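Bielecka Building, second floor
Walk-through checklist: floors, exits and trip hazards
November round. Inspector: Siiri Ramanauskas

Mark each item OK, FIX or N/A. Write a comment for anything marked FIX.

1. Exit doors open fully from the inside. OK
Comment: The stairwell door sticks a little near the floor. Still opens with one hand.

2. Exit signs lit. FIX
Comment: Sign by the copy room is dark. Bulb or ballast, couldn't tell from the ground. Work order sent to Sirnel.

3. Hallways clear to full width. FIX
Comment: Boxed paper stacked outside the supply closet again. Moved it inside during the walk-through. Same comment as last round.

4. Extinguishers hung, pin in place, tag current. OK
Comment: The one in the kitchen had a coat over it. Coat removed.

5. Extension cords not used as permanent wiring. FIX
Comment: Space heater in room 7 is on a 50-foot cord run under the desk. Heater unplugged and tagged. Talk to Facundo about getting an outlet put in on that wall.

6. Carpet flat, seams tight, edges held down. FIX
Comment: Seam has lifted inside the door of room 8. Taped for now. Tape is not a repair and should not be there next round. The rest of the carpet on this floor is worn but flat. 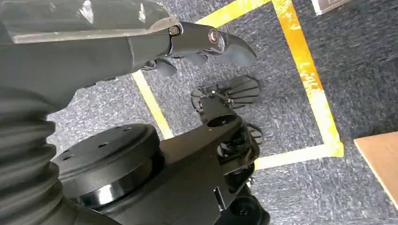 Tsutomu Kuroda wrote back that the seam in room 8 was glued in the spring and that he would prefer to replace the strip instead of gluing it again. He has a quote from Vidis for $300, labor included, and wants a yes or no before he orders.

Yes from me. Send the quote to Vlasta Vukčević for the signature. Leave item 6 open until the new strip is down.

7. Entry mats lie flat and don't slide. OK
Comment: Put the winter mats out before the first snow.

8. Stair treads and handrails tight. FIX
Comment: Lower bracket on the back stairs rail is loose. Needs a longer screw.

9. First aid cabinet stocked. OK
Comment: Low on small bandages. Added to the Florkik order.

10. Evacuation map posted and correct. FIX
Comment: Map by the elevator still shows the old break room. New print requested.

Open items carried to next round: 2, 5, 6, 8, 10
Copy to: T. Kuroda, V. Vukčević, front desk binder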